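4.2 Contact segmentation from head-mounted video

The planner described in Section 3 needs to know when an object is being carried, when it is only being touched, and when it has been let go. We get these labels from egocentric recordings of people setting up rooms for events. Our set has 3591 clips. Most come from banquet rooms, where the work is repetitive but the layout changes from one booking to the next. Chairs and covered tables make up the bulk of the objects handled.

Labeling runs in two passes. In the first pass, a hand detector and a point tracker run on every clip, and Clodon, our annotation tool, proposes boundaries wherever the motion of the tracked points starts or stops agreeing with the motion of the nearest hand. In the second pass a person accepts, moves or deletes each boundary. Müzeyyen Çınar wrote the guidelines for the second pass. A segment is marked "carried" only if at least one hand is closed on the object and the object moves relative to the room. Sliding a chair along the floor with a grip on the back counts as "pushed," even if two of its legs leave the floor for part of the motion.

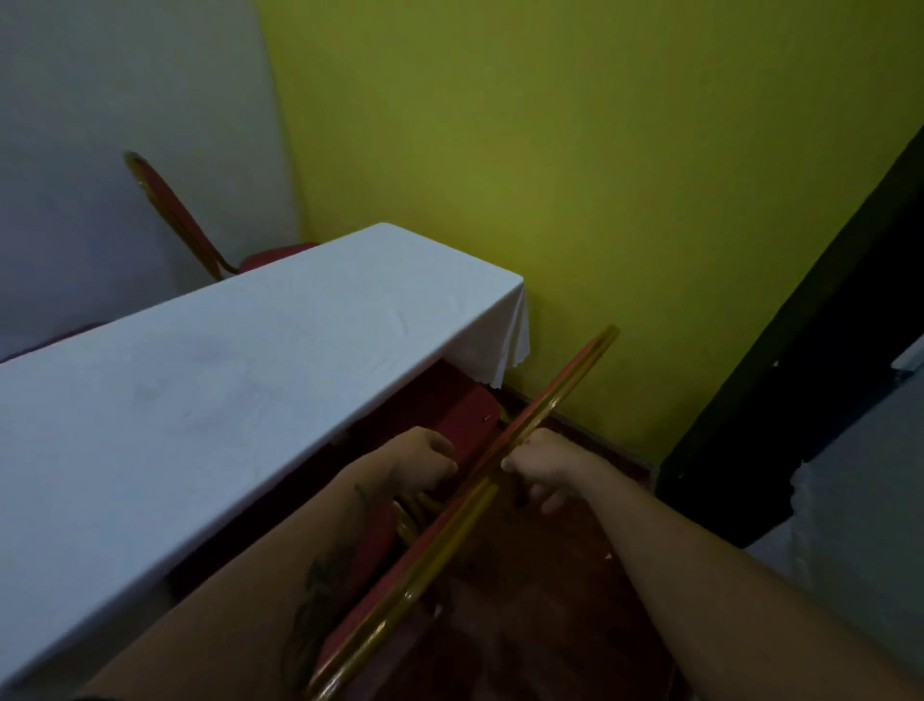

Figure 4. Two-handed grasp on a banquet chair, held tilted at the end of a covered table.

The tracker caused more trouble than the hand detector. Thin metal tubes give it few stable points, and a highlight on a polished tube slides along the surface as the chair rotates. Points that lock onto a highlight report a motion the chair does not have. We filter these by fitting a single rigid motion to all points on the object and dropping any point that disagrees with the fit by more than 3 pixels over a window of 35 frames. Points on upholstery mostly survive the filter. If too few points are left, Clodon marks the window as unknown and leaves the decision to the annotator.

Tablecloths are a separate problem. A cloth that hangs over the end of a table hides the lower part of anything pushed under it, and the rigid fit then rests on the visible part alone. We tried completing the hidden part with a chair model fitted at the start of the clip. It helped with chairs that stayed upright and made things worse for tilted ones, so the final pipeline does not use it. Cloth is also excluded from the rigid fit. A point is treated as cloth if it moves with the object for less than half the window.

For training we held out 3000 frames, chosen by room so that no room appears on both sides of the split. Ekene Ogunleye checked the held-out labels again in February without seeing the first set of answers. Most disagreements were at the moment of release, where the fingers open slowly and the chair has already come to rest. We kept the earlier boundary in those cases, because the planner uses release as the signal to begin its next reach and a late label delays it.

The labels are exported to the planner as a plain list of intervals, each with an object identifier, a contact state and a flag for one or two hands. Unknown windows are exported too. The planner treats them as carried, which costs some waiting time but keeps it from reaching for an object that a person may still be holding.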